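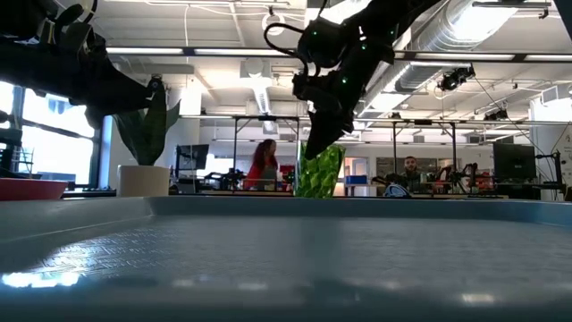 Section 4: Filling the Tindside for the first time

Okay, you've got the pump clicked into the base and the cord run out the back. Now for water!

1. Put the fountain where it's going to live. Moving it full is no fun (ask my hallway rug).
2. Rinse the pebbles until the water runs clear. Mine took 20 minutes.
3. Pour in water up to the lower line - 51 ounces on the small model.
4. Plug it in and turn the dial to 2. It'll gurgle for a bit while the air works its way out.
5. Top up to the upper line once the flow is steady.

Note: Tap water in Udville is pretty hard, so I use distilled. If you see white crust on the spout, soak it overnight in vinegar and water.

Caution: Unplug before you reach into the water. Don't run the pump dry, either. I did that in December and had to order a new one from Nemwood.

Cleaning the filter is in Section 5.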